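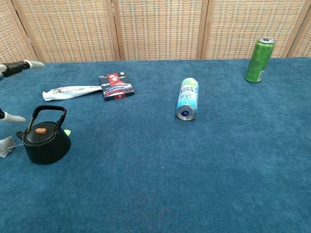

Re: [gripper-list] Flutik fingers vs the old Jaris

On 2026-07-22, Wenceslao Gallegos wrote:
> Swapped to the Flutik two-finger set on the Aretti arm.
> 243 good picks out of 900, against 100 with the Jarko
> pads. I'd call that settled. Kettle by the handle, cans,
> tube, all on the carpet.

Wenceslao,

I wouldn't call it settled. Did the Jarko pads get 900 tries as well, or did you stop early? And which picks count? A can standing up is easy for nearly anything. One lying on its side on carpet is another matter – the fingertips have to get down into the pile – and so is a flat box. Please split the numbers by object.

I'd also like to know if the controller settings changed between runs. Ours drifted after about 2000 cycles and made a poor gripper look good for a week.

Can you rerun both in August with the same layout? I'll hold our order until then.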